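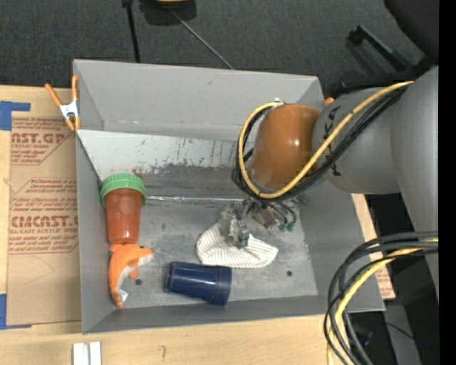
Zalcombe Allotment Diaries — transcribed entries

Version 2, 2025-09-18. Replaces the July upload, which had the frost dates in the wrong column.

What's in it
345 diary entries from plot holders on the Zalcombe site, typed up from paper notebooks. Mostly sowing, weather, slugs, grumbling. 185 of them have a crop named, the rest don't. One row per entry.

Files
entries.csv — the lot
crops.csv — spelling variants matched to one name (courgette, corgette, "corjets")
notes.txt — read this before you email me

Columns
id, plot, month, year, text, crop, typed_by

Month is blank where the writer didn't put one. Don't fill it in from the weather, I tried, it's a mess.

Who typed what
Parveen Usmani did the early notebooks, Sobia Kazmi the later ones. Mitali Jayasinghe checked both against the paper. Initials are in typed_by. Anything marked XX is me in a hurry.

Known problems
- Plot 9 changed hands partway through, same plot number used for both
- rain is in inches in the older books, mm later, not converted
- some pages had tea on them, gaps shown as [..]
- "Firell beans" is what they call a runner bean up there, left as writen
- a few duplicates still in, will sort

Names of neighbours taken out. If you spot one we missed tell me and I'll pull the row.

Licence
Free to use for anything non-commercial. Credit the Zalcombe diaries and link back if you can.

To do
Scan the last notebook. Fix the duplictes. Ask about the seed lists — might be a seperate file.

Fouzia Jatoi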